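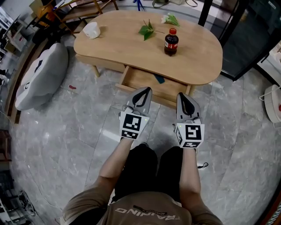

According to Dario Galli, a collection of furniture ads is worth very little if the reader cannot tell a drawer from a shelf by the words alone, and he wrote us this after reading the first version of Desari. We agreed with him, and the second version has a separate field for it.

Desari: secondhand furniture ads, cleaned and labeled

What is in it

Desari contains 2000 short ads for used furniture, written by private sellers. All are in English, but many of the sellers have another first language, and we did not correct their grammar. The ads come from the notice pages of Villa, a neighborhood exchange site that closed last January. The site owners gave us the text after asking the sellers for permission. Ads from sellers who did not answer are not included.

The collection is meant for people who study how everyday objects are described, and for people who build search tools for small shops. It contains text only.

Files

ads.csv has the ads, one per row
labels.csv has the furniture type and the parts mentioned
words.txt is the list of furniture words with their spelling variants
notes.txt has remarks by the labelers, not edited

The files are joined by the column ad_id. Please do not join them by row number, the order is different in labels.csv.

Fields in ads.csv

ad_id: a short code, stable between versions
title: as the seller wrote it
body: as the seller wrote it, with personal details removed
price: a number or empty. Empty means that no price was given. Free items have 0.
condition: the words of the seller, for example "good, small scratch on left leg"

Fields in labels.csv

type: one of 42 types, such as side table, bench or bookcase
parts: drawer, shelf, door, leg, wheel, other. More than one is possible.
shape: only if the seller mentions it. Round, oval, square, long, irregular.
sure: yes or no, filled in by the labeler

How the labels were made

Noemi Barbieri and Erhan Yalçınkaya read all the ads and labeled them separately. When they did not agree, Vittoria Tedesco decided. This happened in 300 ads, mostly with the types "side table" and "nightstand", where the difference is often only the room in which the seller kept it. We considered making one type of these two, but a person who looks for a nightstand usually types this word, so we kept both.

Small tables were the hardest part in general. Sellers call the same kind of thing a coffee table, a low table, a tea table or a sofa table. The label follows the meaning if the height is given, and otherwise the word of the seller.

Personal details

Names, telephone numbers and street names were replaced by [name], [phone] and [street]. Adelmo Colombo checked this by hand. If you find a detail which we missed, please write to us before you open a public issue — we will remove it and publish a new file.

Known problems

The prices are in different currencies and the currency is often not written. Do not calculate averages from this column.

In 90 ads the seller offers several pieces together. These have the type "set", and the field parts shows the parts of all pieces mixed. It would be better to split them, but we did not find a good rule for it.

The word "dresser" means different things to different sellers. See notes.txt, where Erhan has written at length about this.

Changes in this version

The field parts is new
Repeated ads from the same seller were removed
"chest" and "trunk" are now two types
Fixed line breaks inside body, which made some programs read one ad as two

Use and citation

You may use Desari for research and teaching, and in small commercial tools if you name the source. Please write "Desari, furniture ads from Villa" together with the version you used. Corrections to the labels are welcome — send the ad_id, the old label and the one you propose. Vittoria Tedesco answers these messages.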